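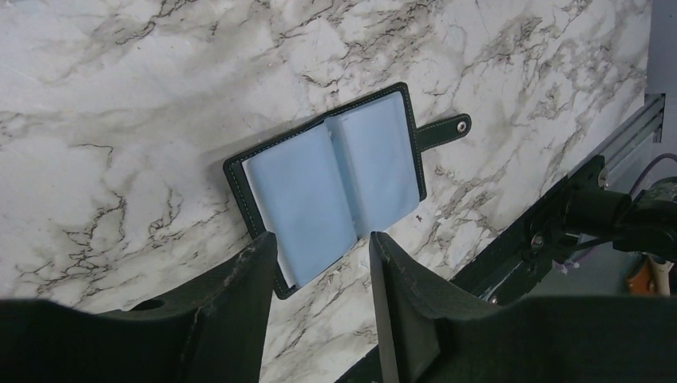
Plomton, the new Drullville city services app: my review after a summer of potholes

Posted Sep 28, 2018

I have lived in Drullville long enough to remember when you reported a broken streetlight by walking into city hall and waiting at the window, and I'll admit I kind of liked it. You ran into people. So when the city announced in July that we would all be using an app called Plomton to report problems with streets, parks, drains and trash pickup, I groaned a little and then downloaded it the same evening, like the nosy citizen I am.

I've used it most weeks since then, and a couple of neighbors have asked me if it's worth the bother, so I thought I'd write it all out in one place.

Getting set up is easy enough. You put in your name, an email address and your street, and it asks if you want notices for your part of town. Say yes to this! The notices are my favorite thing about it. I knew they were flushing the hydrants on our street before the water ran brown, which has never happened before in my life, and I filled a couple of pitchers ahead of time and felt very smug. You can also turn on notices for council meetings, with the agenda attached, and it opens right up on the phone without making you zoom in and out to read it.

Making a report goes like this. You tap the big plus sign, pick a category, drop a pin on the map, add a photo if you have one and write a few words. You get a number back right away. My first one was number 481, for the pothole by the library driveway that has been eating hubcaps since winter. The crew filled it in five days. I drove over it on purpose, twice, just for the pleasure of it.

Now for the categories, where I have my complaints. There are plenty of them for roads and very few for parks. When the latch broke on the gate at the lake playground, I couldn't find anything closer than "Fencing, other," and that one apparently goes to the people who look after the cemetery. They were very nice and sent it along, but it sat for two weeks before it landed with the right crew. A plain "Playground" button would have saved everyone the trouble. Same goes for benches, water fountains and the boat ramp, all of which seem to be filed under "Amenities," a word I don't think most folks go looking for when the fountain won't shut off.

The map is good in town and poor at the edges. Out past the Bundgaard bridge the pin wants to jump across the line into Pindthorpe, and if you don't notice, the app politely tells you that your problem is outside the service area. I had to nudge the pin back onto our side of the creek several times before it stuck. If you live out that way, type in the nearest address and leave the pin alone.

A word about replies. Each report shows a status (received, assigned, closed) and there's a box where the department can write to you. Streets and drainage write real sentences. They told me when they'd be out and what they were going to do about the storm grate, and I appreciated it more than they probably know. Trash pickup mostly just changes the status. I had a missed bin marked "closed" while it was still sitting full at my curb, and there's no way to reopen a report, so I had to start over with a new one. I'd love to see that fixed.

You can see other people's reports too, without their names, and tap a little arrow to say you've noticed the same thing. I have lost whole evenings to this. It's also handy if you plan to speak at a council meeting, seeing that you can point to a whole string of reports about the same crosswalk and nobody can tell you it's just you. I'd only ask that people look before they post. The sidewalk outside the post office is in there over and over.

My mother-in-law doesn't have a smartphone and doesn't want one, and I was worried about her and her friends. The window at city hall is still open and so is the phone line, and the clerk types your report into the same system and gives you the number on a slip of paper. I think the city should say so much louder. It's on the last page of the flyer, in small print, under the part about passwords.

It does run down the battery if you leave the location setting on, so switch it to "only while using." And the text is small. There's a setting for larger type, but it only changes the menus, and your own report stays tiny as you write it.

All in all I'd give it four stars out of a possible handful. It's free to use, it works, and our street has a streetlight again. I'm told an update is on the way with more choices for parks, and when it comes I'll give the playground gate another try. The latch is loose again.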